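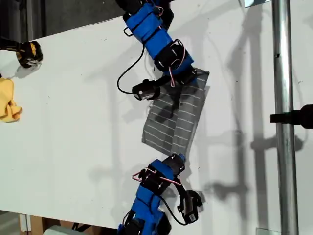 Grey stripe, flat on the white table.

About us

Skimel is a small cloth business. Tea towels, hand towels, dusters, floor cloths, the plain things you wipe up with and never think about. We buy them in, sort them, wash them, fold them and send them out to cafes, schools and holiday lets. Been at it 14 years now.

Started in Renata Ostrowski's back kitchen with one washing machine and a borrowed van. Renata still runs the place. Still does the Monday sort herself, radio on, door shut, don't knock.

What we do

Two sides to it. Sales, which is packs of new cloths, and hire, where we drop off clean and pick up dirty. Hire is the bigger half these days. In a normal week roughly 3,000 cloths come back through the door and every one gets looked at flat before it's folded. Stains, holes, edges. You can't judge a cloth in a heap.

Edges are the thing. A bit of fray is fine on a floor cloth, not fine on a towel a guest is going to pick up. If it's borderline it goes down a grade. Bottom grade goes for rags, sold by the sack to garages, ask for a price.

Folding: thirds along the long side, then half, then half again. Stripes on the outside so you can tell the piles apart on a shelf. Some customers want them rolled. We'll roll them, just say so when you order.

The ranges

Naveck - grey with thin white stripes. Our best seller by miles. Small towel size, good for drying up and for hands.
Urik - yellow, for dusting and general wiping. Soft, goes a bit pale after a lot of washes but works just the same.
Mazurek - heavy floor cloth, undyed. Not pretty. Lasts ages.

Please keep colours seperate in the return bags if you can. Yellow in one, everything else in the other. Saves us a whole sort.

Who we are

There's 6 of us, most part time. Two on the van, the rest on washing, checking and packing, and whoever is nearest answers the phone. If it rings out we're probably at the dryers, try again after 2pm, or email and we'll get back to you same day.

We supply 470 addresses at the moment, from one-room B&Bs up to a couple of big school kitchens. No minimum order on sales. Hire starts at one bag a week, no long contract, a months notice either way.

Want to feel a cloth before you buy? Ask for a sample of each. Free, comes in a normal envelope. Mazurek won't fit so you get a cut square of that one.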